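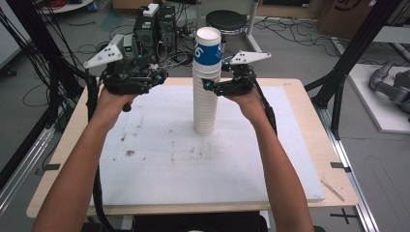

Hand-held grippers at a stack of paper cups, one of the jobs used to collect training data at Rurard.

The report on the August stoppage at Rurard runs to 39 pages, and the word "operator" turns up on nearly all of them. I read it twice. I still can't find the page where somebody asks why a machine trained to handle paper cups kept squeezing after the cup had given way.

The facts are dull enough. Merrick, the cup-handling arm Brerovetti sold to the plant, crushed a sleeve of cups, failed to register it, and went on to the next one. It did this for 29 minutes. When a technician reached in to clear the mess, the arm closed on her glove. She pulled free with a bruised thumb, and the company called it a minor contact event.

Brerovetti's answer is more data. The arm learned from 402 sessions in which people did the work with grippers in their hands, and the plan is to record more. Maybe that will help. But a person holding a gripper feels the paper start to buckle and eases off without thinking about it. If the recording keeps the motion and loses the feel, I don't see what another thousand sessions would add.

Stojan Kneževič, who wrote the safety section, recommends a force limit and a hard stop after 3 failed grasps. Sensible, and also the sort of thing a bottling line had when my father worked on one. Why did it take a hurt thumb to get it onto a robot sold as smarter than all that?

The sales people say the next version will notice its own mistakes. They said so about this one. I would like to see it ruin a cup and stop, in front of people who don't work for Brerovetti, before anyone at Rurard is asked to put a hand near it again.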